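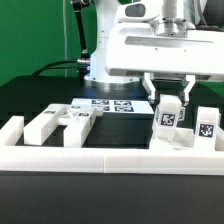
Atieno Rashidi

Last July I asked my old clinic for a copy of my medical records. I had changed doctors, and the new one, Dr. Kavanagh, wanted to see my blood results from before the thyroid surgery. I thought it would take one phone call.

The clinic told me to fill in a form, and to send it with a copy of my passport. I did this on a Tuesday. After three weeks I called again and they said the form was the wrong one – it was for insurance companies, and patients have another one. The woman on the phone was kind, but she could not email me the right form. I had to come and pick it up. 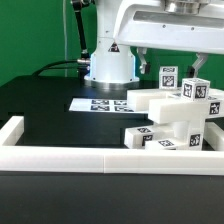 When the records came at last, there were 545 pages. Many were the same page printed two or three times. My blood results were on page 12, and then again near the end with a different date. One letter said I am allergic to penicillin. I am not, and I never said that I was.

I wrote to the clinic and asked them to correct it. They answered that they do not remove anything from a record, but they can add my statement next to it. I read this letter several times with a dictionary, as "amendment" was a new word for me. In the end I wrote four sentences, signed them, and kept a copy.

Dr. Kavanagh has put the right information in her own system. The old clinic has not yet confirmed that my statement is in the file – I will call them again next week, and this time I will write down the name of the person who answers.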